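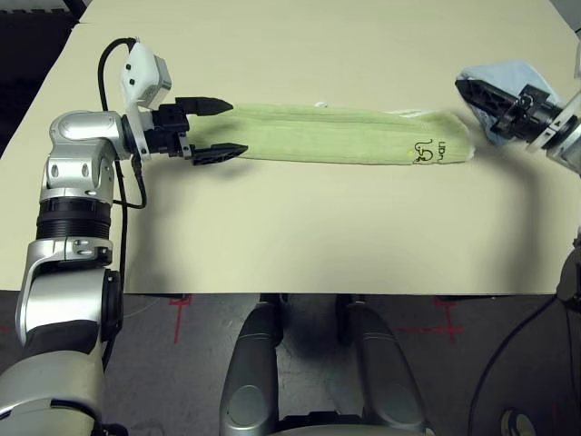
April, a little past eleven at night

I ate crackers for dinner at my desk again and I'm not even sorry, because today we finally got the numbers for the towel runs and I want to get this down before I fall asleep and wake up having rearranged it all in my head.

So. The long version, because future me always complains that past me left things out.

The question we've been chewing on since winter is whether it's worth making people re-do their mistakes. When one of us drives the arms through a fold and botches it, the old habit was to toss the whole episode and start over from a flat towel. Clean data, happy spreadsheet. But then the policy only ever sees towels behaving themselves, and the minute a corner flops the wrong way it just stands there with its fingers open like it's waiting for a bus. The Hudedden people (the paper I printed out and then spilled soup on) said to keep the recoveries. Keep the botched grab, keep the fix, train on everything. Our plan was a bit pickier than that. We keep the fix and we cut out the botch, so the robot learns how to get out of trouble without also learning how to get into it.

That's the whole idea! It fits on a sticky note, and it has been on a sticky note on my monitor for two months.

We collected 1594 episodes in all. Of those, 751 were straight clean folds and 361 had a recovery in them somewhere that was good enough to keep. The rest were junk, or half junk: dropped connections, somebody sneezing on the pedals, one whole afternoon where the left wrist calibration had drifted and we didn't notice until we'd gone through a bag of pretzels and most of our patience. I was upset about that afternoon for days. I'm over it now. Mostly.

Then today was test day. We ran 48 trials for each version, with the same towels and the same starting messes, laid out from a printed sheet so I couldn't be nice to my favorite. And I did have a favorite, I'll admit that here where it's safe.

The clean-only version got 22 of the 48. The keep-everything version got 27, better than I'd expected, though it has this awful habit of grabbing, letting go, grabbing, letting go, as if it thinks the fumbling is part of the job. (Well, we did teach it that.) And the trimmed one, our sticky note one, got 35.

Thirty-five! I wrote it on the back of my hand in pen because my notebook was on the other side of the room and I didn't want to walk past the arms while they were moving. It's still there. I've washed the dishes since and it's still there.

Okay, now the boring cautious part, because I know how I get. 48 trials isn't a lot. If I put error bars on those the way you're supposed to, the two lower ones overlap so much that I wouldn't bet a sandwich on the order. The gap from clean-only to trimmed looks more solid, but I'd like to run it again with a fresh training seed before I say it out loud to anyone who might repeat it. Also I'm the one who scores the folds, and I know which version is running, and that's bad. I want to film the end results and score them later with the labels hidden. I've said that before every test day this year. Next time I really will.

The thing I liked best wasn't even in the score. There's a spot in the fold, once the towel's a long skinny strip lying across the table, where the left gripper has to come in at the end of it from the side, fingers open, and wait for exactly the right height before it closes. Too high and it pinches air. Too low and it shoves the whole strip along and all those nice lengthwise layers start to slide apart. The clean-only version goes for it at one fixed height every single time, like it's reading off a recipe card. The trimmed version hovers. It'll ease in, hang there, drop a hair, then go. I watched that little pause over and over and felt ridiculously proud of it, the way you'd be proud of a kid looking both ways.

I should be careful with that too. A pause could be hesitation for all I know, two things in the training data pulling against each other and the average coming out as "do nothing for a second." I could check by looking at how spread out the predicted moves are right then. If they're all bunched together, it's waiting on purpose, or as on purpose as it gets. If they're all over the place, it's dithering and getting lucky. That's going on tomorrow's list, near the top.

Things that went wrong, for the record:

The green towel is way easier than the blue cloth. It's terry, it's got some body to it, it stays where you put it. The blue one is soft and bunches up around the gripper the second you lift it, and then the wrist camera sees nothing but blue. Eleven of the thirteen failures in the trimmed version were on the blue. So really what I have is a method that's good at towels and so-so at floppy things, and the write-up had better say that in the first paragraph and not tucked away in the back.

The trimming itself is slow. I cut every one of those 361 by hand, scrubbing back and forth to find the frame where the mistake ends and the fix begins, and I'm sure I drew that line differently in the first batch than in the last. I was stricter early on. By the end I was tired and pretty generous. Somebody else should re-cut a few dozen without seeing mine, and then we'd know how far apart two people land.

Shadows. The arms throw long ones over that pale tabletop and I keep wondering how much the policy is using them to judge height. If I move a lamp, does the little pause go away? That would be a very funny and very depressing result. I could try it in ten minutes. I think I didn't try it today because I wanted one evening of having the number.

The Acharya deadline is still sitting out there, and the Gatmont folks want a short update before then, a page or so. I've got half a page in my head already and it's all about the pause, so that needs to be fixed. Start with the table. Put the blue cloth results right beside the green. One sentence about the scoring problem, no groveling.

Tomorrow: new seed goes on to train first thing, before coffee, so it can run all day. Then the spread check. Then the lamp, if I'm feeling brave. Pick up more pretzels. Call the dentist back, they've left two messages.

My shoulders hurt and the pen on my hand has gotten onto the pillowcase.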